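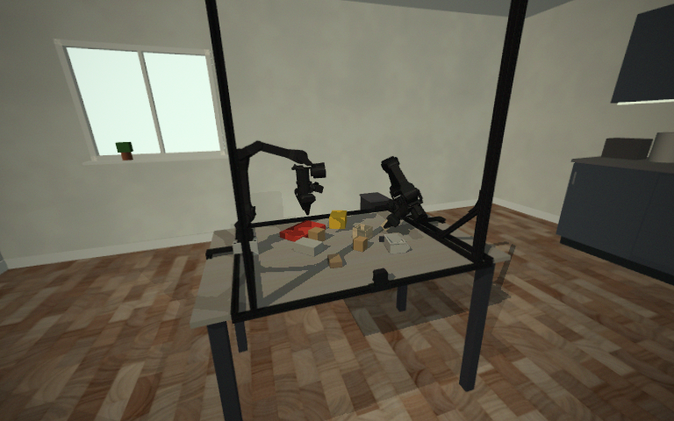 Figure 1. Simulated cell, two-arm layout, with the tabletop object set in place.

Mirner Bench Automation Project
Progress report to Treloar, work package 3
Prepared by Adesuwa Igwe, 14 Feb 2024

1. Status

Work package 3 is behind plan. The physical cell at Skiltham has been locked out after a contact between the two arms during a sorting run. No one was inside the guard and no one was hurt. All motion work has moved to the simulated cell (Figure 1) until the fault described in section 2 is closed. Work packages 1 and 2 are not affected.

2. The fault

The contact took place in run 147 of the acceptance series. The left arm was returning from the tray side of the table with its elbow high. The right arm had been told to wait at its own side and instead began its next reach. The wrist of the left arm met the upper link of the right arm. The right arm's controller tripped on joint torque and stopped. The left arm did not trip and went on pushing for 40 milliseconds, until the cell stop took effect.

Damage was limited to a bent cable clip and a scuffed wrist cover on the left arm. Ekene Osagie stripped and checked both wrists the same afternoon and found no play in the joints. The clip and the cover have been replaced from stock.

Two separate causes were found.

First, the wait signal was sent once and not repeated. The log shows that it left the planner and was never acknowledged by the right arm. The planner did not check for an acknowledgement before releasing the left arm's return move.

Second, the keep-out zone around the left arm was worked out from the wrong base position. The left mount was moved 12 mm along the rail when the bench was rebuilt in the autumn, and the zone file was not updated. The zone check passed a move that it should have refused.

The second cause is the more serious of the two. Even with the signal lost, a correct zone would have stopped the right arm before contact. Every run since the rebuild was made with the wrong file, so the clearances given in our last report should be disregarded.

3. Work in simulation

Oluwaseun Aliyu has rebuilt the simulated cell from fresh measurements of the bench. It has the table, the black frame and both arms, with a red tray, a yellow block, wooden cubes and a pale open container among the objects on the tabletop. The room around the table is for rendering only and plays no part in the collision checks.

The fault was reproduced by dropping the wait signal at the logged time and loading the old zone file. With the corrected file and the signal still dropped, the right arm was held and no contact took place. With the signal restored and the old file loaded, the arms cleared each other, but by less than our minimum distance.

A set of 247 simulated runs has since been completed with random object positions and random signal loss. There were no contacts between the arms. In 12 of the runs both arms waited for each other and the job had to be cleared by hand. This is a safe outcome but not an acceptable one for production, and Yakubu Isah is changing the planner so that one arm always has priority.

The simulation does not model cable drag. Results for moves with the elbow near full height should be read with that in mind.

4. Changes made

The wait signal is now repeated until acknowledged, and no move is released without the acknowledgement. A trip on either arm now stops both through the hardwired circuit. The zone file carries the measured base positions and the cell will not start if these differ from the values stored at the last survey.

5. Remaining work and cost

Restart of the physical cell needs a signed inspection by Catarina Simões of Virutwood, who has the fault log and the revised zone file. The first runs after restart will be at reduced speed with the table clear, then with the full object set.

The acceptance series will be run again from the beginning. We expect to finish it in May. The extra hours will be met from the contingency line and no further funds are requested. We ask Treloar to agree the revised date for milestone 3.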